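2022-07-26

Proper notebook this time, as I've lost the last two sets of notes in my phone. Up at the unit in Findau all day with Aurélien and Margaux, and my back is killing me from that awful stool. I'd promised Seung-woo an answer by the end of the week on whether the Paleter shop should be looking at arms for the packing bench yet, so I've been hanging round the pencil-case job like a bad smell and scribbling.

The job sounds like nothing. Pens go in the case, lid goes down, case goes to the side. My niece could do it at three while watching telly! But every time I try to write it out as a list of moves I run out of page. Find the pen, work out which way it's lying, get two fingers round something slim without shoving it off somewhere, let go at the right moment, then do something about a lid that has its own ideas. And that's for one case, on a nice clear table, with Margaux fussing over the lights.

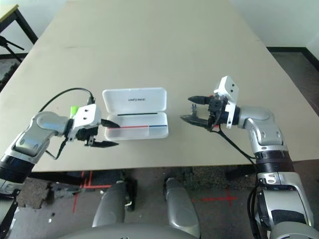
I had a long natter with Margaux over lunch (cheese and pickle, the bread was stale, must stop buying it from the garage). She used to pack stationery sets at Caron before she went back to college, and she says the bit people always get wrong is thinking it's about speed. She did 900 sets on a good day and barely looked at her hands. What she was doing, she reckons, was sorting out little muddles all day long. A cap loose, a tray slightly bowed, two rulers stuck together. You fix it without noticing and carry on. So when a salesman turns up with a lovely clip of an arm dropping the same thing in the same slot over and over, she wants to know what it does with the bowed tray. I've put that in capitals on the front of this notebook.

Aurélien is the cheerful one, of course. He thinks shops will have it before homes do, and I think I agree with him, though I told him I didn't because he gets unbearable. A shop can settle on one kind of case and one kind of pen and always put them down in the same spot. My kitchen drawer can't. I went through it last night out of curiosity and got as far as 28 things before I found the takeaway menus and gave up. Half of it I couldn't name. What would a machine make of the bit of bent wire I use to unblock the sink?

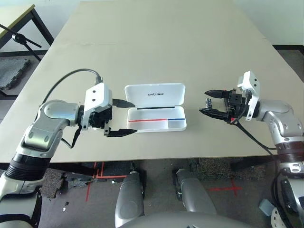
Lids, though. I've gone on and on about lids today and I'm not sorry. A lid that hinges is worse than a lid that lifts off, in my book, because you've got to push it round a curve and keep the bottom half from skating away across the table while you do it. I do it with my thumb and the heel of my hand, I checked at tea, using my sandwich box. Two arms ought to be a help there, one to steady and one to shut, but then the two of them have to agree with each other, and Aurélien says that's where his evenings go.

Rang Ánh Vi on the way to the car to ask about the see-through stuff. She fits out kitchens and has been pestered by a firm called Enurgate wanting to put a tidying machine in her showroom. She told them to come back when it could cope with a draining board full of plastic tubs! Clear tubs are a pain even for people, I've put my hand straight through the place I thought the edge was more than once.
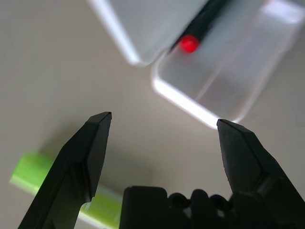
Seung-woo's question, as he wrote it: could we put one of these on the bench this autumn and take a person off packing?

The person should stay on packing. I'd happily try an arm on one single product that never changes, with somebody close by to sort out the muddles, and look at it again in February.

He won't love that. He's got a quote from somewhere with 2000 items a shift on it and he's very attached to the number. I asked whose items and what they were and he went a bit quiet. I'm not being a misery about it, I really do think it's coming, and I'd be first in the queue for anything that folds a fitted sheet. It's just that I've been told "next year" about the ironing for as long as I've been paying a mortgage. 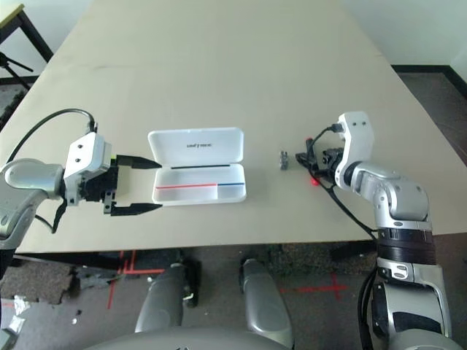 Maxence popped in at four for the van keys and stayed an hour, arguing that we should redesign the cases so they're easier for a machine to shut. Bigger tab, stiffer hinge, that sort of thing. I thought it was daft at first but it's grown on me on the drive home. We changed our cups and plates so they'd survive the dishwasher and never gave it a second thought. My gran's gold-rimmed set has been in a box for 17 years on account of it.

To do: ask Margaux for her old bench sheets if she's still got them. Write to Seung-woo before Aurélien does. Get a cushion for that stool. Decent bread.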